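1st January, produce basket

Started the new year with the small work, the sorting of the play food. The floral tablecloth stays on the table, I like it more than the plain one Zane used before. The red fruit and the long green and orange piece go at the back of the blue-gray basket, then bananas, then the orange and the two round green ones.

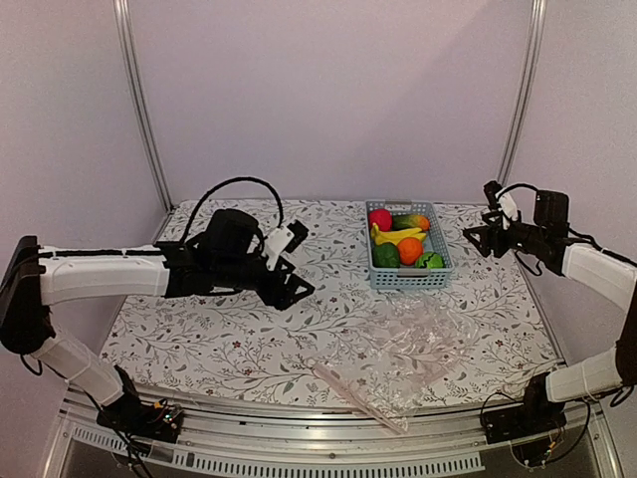
I leave some space on the right side, so the hand can enter without pushing everything. Citlali wants to put there one more piece, but I prefer to wait. The rest is still in the Lendo box, up to 11 pieces, not sorted.

To do: ask Refugio if the cloth can be washed at 80, the label is gone. Order from Orard comes only in March.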